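Jobs > Part time > Grernatside

July, posted by Bereket Berhe

Operators wanted, teleop and hand-guided, Bivlow

We need 2 people to drive an arm through short tabletop tasks. Pick up, put in basket, reset, again. Saturday shifts open, weekday evenings too. Our Masosdale set needs 1996 clean demos, we have 1477. So lots left to do.

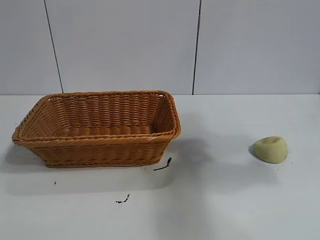

No degree needed, no coding. Steady hands, patience, ok with repeating yourself. Gamers do well, so do people who sew. Half the shift you use the remote controller, the other half you hold the arm and move it thru the task yourself. Training is paid, first shift is all practice and none of it gets kept.

Must be able to sit or stand 3 hours w/ breaks. Gloves supplied. You will also tag your own bad takes, be strict please, a slow clean one beats a fast sloppy one.
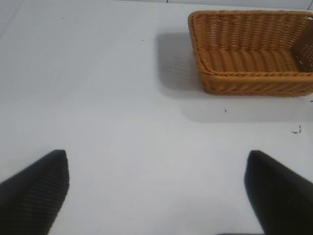
Most of the skill is lining up off the wrist view. You get used to it in a day or so. Fingers open, one ridged pad showing on the left, basket way up to the right, and you have to judge the distance from that. Overshooting is the usual begginer mistake. Tell us if you get motion sick from screens, we can put you on hand-guided only.

To apply: send a few lines on what you do with your hands, plus which shifts you want, to Bereket at the Cha building, room 2977. Walk ins fine after 4 pm. No cover letters pls.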